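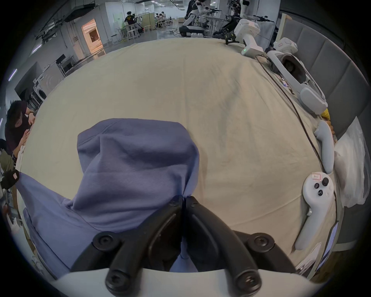

Washing Habits and Water Use in Shared Student Housing
Project report, 15 July 2023
Bartosz Tomaszewski, Krystyna Urbańczyk, Wichai Sriwong
Supervisor: Roman Ostrowski

1. Background

Huren House has one laundry room with two washing machines for all residents. The housing office asked our course for a short study of how the machines are used and whether water could be saved without buying new ones. We chose to look at load size and program choice.

2. Method

We collected data during May. A log sheet hung next to each machine, and residents wrote down the program, the kind of laundry and whether the drum was full, half full or less. We also read the water meter in the laundry room every morning. At the end of the month we interviewed 11 residents.

3. Results

The log sheets contained 713 entries. We removed the ones with no program or no load size, which left 651 for the analysis. Half loads were the most common. Full loads were mostly bedding and towels. Knitwear was nearly always washed alone in small loads, and several residents said they were afraid of shrinking it or getting color on other things.

The cotton program was chosen most often, even for lightly worn clothes. In the interviews, residents said they used it out of habit. Few had read the program list on the wall, which is printed in small type and hangs behind the door.

4. Sources of error

Filling in the log was voluntary, so some washes are missing. "Half full" was judged by eye and people judge differently. One meter reading was lost when the room was locked for painting.

5. Suggestions

Move the program list to the wall above the machines and print it larger. Mark a short program as the usual choice for everyday clothes. Put up a shelf where residents can leave knitwear for a shared wool wash, with a name tag on each bag.

We thank Lech Kaczorowski at the housing office for access to the meter. The log sheets are kept with the department.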